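Section 7. Recovering from a Gripper Overload Stop

This section applies to the Witelholm two-arm bench cell running Trodgate control software. Read Section 2 (Stopping the Cell) before you start. If the stop happened together with a burning smell, smoke, or a cable that has come out of its connector, do not use this procedure. Switch off at the wall and go to Section 9.

7.1 What the fault looks like

A gripper overload stop is reported as code 22 in the Trodgate status window. The affected arm holds its last position with the motors powered. The other arm finishes the move it is making and then pauses. Neither arm will accept a new command until the code is cleared.

The overload limit is set at the factory to 50 percent of rated finger torque. The limit is there to protect the finger servo, which is the smallest motor in the arm and the first to be damaged by heat. Do not raise it to get through a job. If the same job trips the limit again after you have worked through this section, the grasp or the object is wrong for the gripper.

Common causes, starting with the one we see most:

A small, hard, round object was picked off center and has rolled up between the fingers and the finger mount.
The fingers closed on the rim of a container and the arm kept moving down.
The arm cable was caught under the base plate or around a frame post and pulled the wrist sideways.
The finger pads are worn through and metal is gripping metal.

CAUTION: An arm showing code 22 is still powered. It can drop when the motors are released and it can move when the code is cleared. Keep your face and hands out of the space between the arms until you reach step 4.

7.2 Making the cell safe

1. Press the stop button on the operator's side of the frame. Wait for the status window to change from HELD to STOPPED.

2. Tell anyone else near the cell that you are going to release an arm. People standing outside the floor tape should stay there.

3. Support the upper link of the faulted arm with one hand from the outside of the table. Do not hold it by the gripper or the wrist cable.

4. With your other hand, turn the arm's release key to FREE. The arm will go slack. Lower it until the gripper is resting on the tabletop or on the foam block supplied with the cell.

5. Repeat steps 3 and 4 for the second arm, even if it shows no fault. The two arms can reach each other, and a held arm can still be knocked.

NOTE: If the release key will not turn, the cell is not in STOPPED. Go back to step 1. Do not force the key.

7.3 Clearing the gripper

6. Open the fingers by hand using the knurled wheel behind the finger mount. Turn it slowly. If it will not move with finger pressure, stop and look for a trapped object with a flashlight.

7. Remove the trapped object with the plastic tweezers from the tool pouch. Do not use a screwdriver. The finger rails are soft, and a scratch on a rail will cause the fingers to bind later.

8. Check both finger pads. Replace them as a pair if you can see metal on either one. Pads should also be replaced every 1,000 grasps when the job uses metal parts.

9. Run the fingers fully open and fully closed by hand. The movement should feel even from end to end. A gritty spot usually means dust on the rails. Wipe them with a dry cloth and try again.

10. Follow the arm cable from the wrist to the base. It should have slack at every joint and should leave the base plate on the side away from the table.

7.4 Resetting and testing

11. Take everything off the tabletop that the test job does not use. Pick up anything that has fallen on the floor inside the tape as well. Loose balls are a slipping hazard.

12. Turn both release keys to DRIVE and move your hands clear of the frame.

13. In the status window, select the faulted arm and choose Clear. Code 22 should disappear within a few seconds. If it comes straight back, the finger servo may be damaged. See 7.6.

14. Release the stop button and choose Home. Both arms will move to their home positions at low speed. Keep one hand on the stop button while they do this.

15. Set out the mixed-object test: a clear container toward the back of the table, three small capped bottles standing upright, and the loose silver metallic balls from the test kit. Keep the balls spaced apart so that the fingers can come down on either side of one without touching the next.

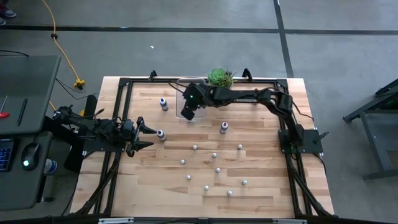 16. Start the test at low speed and watch the first bottle grasp from outside the tape. The fingers should meet the bottle on both sides at the same moment. If one finger touches first and pushes the bottle, the arm is out of alignment and must be recalibrated using Section 5.

17. Let the job go on to the balls. A ball that rolls out of the fingers is a missed grasp and will be retried. A ball that rides up toward the finger mount is the start of another overload. Press the stop button and go to 7.5.

18. When the test has finished without a code, return the job to normal speed.

7.5 If balls keep riding up

Lower the approach height in the job file one notch at a time and repeat the test after each change. The fingers should close at the widest part of the ball. Jobs written for Navarcombe grippers need this change every time, as those fingers are longer than ours.

Also check that the table is level. On a table that slopes, balls drift between the time the camera finds them and the time the arm gets there.

7.6 When to stop and call for service

Contact Andreadis service if any of the following is true:

Code 22 returns with the fingers empty.
The gripper housing is too hot to keep a finger on five minutes after a stop.
The same arm has tripped more than twice in one shift.
The arm has passed 3,000 hours and has never had a finger servo replaced.

Leave the cell in STOPPED with both keys at FREE and put the red tag on the stop button. Have the log file ready when you call. It is saved under the arm's serial number, and the entries from the minute before the stop are the ones the technician will ask for.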